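Keeping Warm on Surnetti Street: Draft Proofing in a Shared Student House
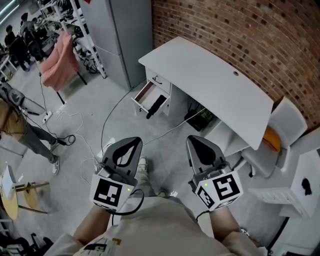

Selma Stojanovska
Second-year student, Building and Environment
Submitted March 14, 2024

Background

The house on Surnetti Street was built as a family home and is now rented to students by the room. It has single-pane windows at the front, a fireplace that is no longer used, and a back door that was replaced by the last owner. The gas bill for January came to 402 dollars, split between the tenants. My project looked at how much of the cold air could be stopped with cheap materials that a tenant is allowed to put up and take down again.

My supervisor, Mariann Szalai, asked me to keep the project to the ground floor. The upstairs rooms are locked when people are out, and I could not get regular readings there.

Method

I used a stick of incense to find the drafts. With the heating off and the wind blowing outside, I held the stick near each window edge, door edge and floor gap and noted which way the smoke went. I did this in the front room, the hall and the kitchen. I marked 17 leaks on a floor plan and gave each one a grade of slight, medium or strong.

The strong leaks were at the front door letter slot, the fireplace, and the gap under the kitchen door. The window frames were mostly slight, which I did not expect. Todor Omerović, who lives in the front room, had already pushed folded newspaper into the worst sash and I left it in place.

I then fitted foam strip around the doors, a brush cover on the letter slot and a fabric roll along the kitchen door. The foam strip was from Zatlow and came with adhesive backing. It would not stick to the painted frame of the front door until I washed the frame with dish soap and let it dry overnight. The fireplace was closed with a wool chimney plug, and I hung a tag from it so that a later tenant would know it was there.

Results

I repeated the incense test after fitting. The letter slot went from strong to slight, and the kitchen door went from strong to no movement at all. The chimney plug helped but smoke still drifted on one side, where the brickwork is uneven.

Temperature was harder to judge. I had 2 thermometers, one in the hall and one in the front room, and people kept opening the kitchen window to let out steam - this shows up in my notes as sudden drops in the hall. I have left those readings in the table but did not use them.

Next steps

Eleni Stoyanova has agreed to let me test the upstairs landing in April. I would also like to try secondary glazing film on the front windows before the lease ends.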